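Rapport de projet – Comparer deux pinces pour attraper des objets de cuisine
Groupe 7 : Najwa Salameh, Ismail Amrani, Aksel Hauksdóttir
Encadrante : Palesa Pillay
Rédaction : Najwa

1. Le point de départ

Au départ on voulait faire un robot qui range toute une cuisine (oui, toute). Palesa nous a laissés rêver une petite semaine, puis elle nous a demandé avec quelle pince on comptait soulever une casserole, et là, gros silence. Du coup le projet est devenu la réponse à cette question : à bras égal et à programme égal, qu'est-ce qui change quand on passe d'une pince à doigts parallèles à une pince à doigts inclinés, qui se rejoignent en pointe ?

Les deux pinces, on les a appelées Brosico et Hekley dans tout le code, alors je garde ces noms ici. Brosico, c'est la parallèle, avec des patins en caoutchouc assez larges. Hekley, c'est la pointue, toute noire, avec des petits embouts métalliques au bout des doigts. Ismail a dessiné la pièce d'adaptation pour monter l'une ou l'autre sur le même poignet, et il l'a refaite trois fois parce que les trous de vis ne tombaient jamais en face !

2. Le montage

La caméra est fixée au poignet, juste derrière la pince. On avait d'abord pensé à une caméra sur pied, à côté de la table, mais dès que le bras passait devant on perdait l'objet. Au poignet on voit toujours les doigts, ce qui mange une bonne partie de l'image en bas, surtout avec Hekley dont le corps est large. Aksel a donc réglé le détecteur pour qu'il ignore cette zone. Petite galère au passage : les reflets sur l'inox et sur le verre étaient pris pour des bords d'objets. On a fini par baisser la sensibilité et ça s'est calmé, sans disparaître complètement.

Pour les objets, on a pris une casserole à anses avec son couvercle, une louche, un bol en plastique et une éponge. Chaque pince a eu droit à 40 essais, répartis à parts égales entre les quatre objets, toujours avec la même consigne : approcher, fermer, soulever, tenir quelques secondes, reposer. Si l'objet glisse ou tourne trop, l'essai est raté. On n'a rien mis dans la casserole, le bras n'aurait pas aimé.

3. Ce qu'on a obtenu

Brosico a réussi 30 essais, Hekley 19. Dit comme ça, le match est plié, sauf que le détail par objet raconte autre chose. Sur le bol et l'éponge, la parallèle est très à l'aise : grande surface de contact, ça serre, ça tient. Hekley, elle, pince un tout petit bout d'éponge et le reste pendouille.

Sur l'anse de la casserole, par contre, j'ai adoré Hekley. Une anse en boucle, c'est étroit, il faut glisser un doigt dans l'ouverture et l'autre à l'extérieur, et les doigts fins y entrent sans cogner le flanc. Avec les gros patins de Brosico, on touchait souvent le métal avant d'avoir fermé, et la casserole tournait sur la table. Le souci de Hekley vient après : les embouts sont lisses, l'anse aussi, et la casserole penche dès qu'on monte. Ismail a collé un bout de gaine thermo sur chaque embout pour voir, et c'était nettement mieux, mais on l'a fait après la série officielle, donc je ne compte pas ces essais-là.

Le couvercle, on a laissé tomber comme objet séparé. Le bouton est rond, les deux pinces glissaient dessus, et Palesa tenait à son couvercle en verre (nous aussi, à force).

4. Côté contrôleur

Karabo Steyn, du groupe voisin, nous a prêté sa boucle de contrôle en force pour une après-midi. Avec notre version de base, la pince se ferme jusqu'à une ouverture fixée à l'avance, ce qui oblige à connaître l'épaisseur de l'anse. Avec la sienne, elle s'arrête quand l'effort monte. C'est plus doux, un peu plus lent, et il a fallu autour de deux heures pour trouver un seuil qui n'écrase pas l'éponge. Je pense qu'on aurait dû commencer par là.

5. Si on recommençait

Je mettrais des embouts souples sur Hekley dès le premier jour, et je noterais l'angle d'approche à chaque essai. On ne l'a fait que vers la fin et ça nous manque énormément pour expliquer les ratés sur la louche. Aksel voudrait aussi essayer une seconde caméra, plus haute – moi je voudrais surtout une table qu'on essuie avant de lancer le détecteur, les miettes lui plaisent beaucoup trop.

Le code et le tableau des essais sont dans le dossier partagé du groupe, rangés par pince puis par objet.
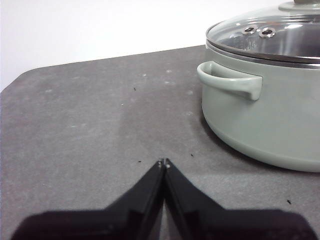 Fig. 1 – La pince Hekley, doigts presque joints, à gauche de la casserole (vue de la caméra de poignet).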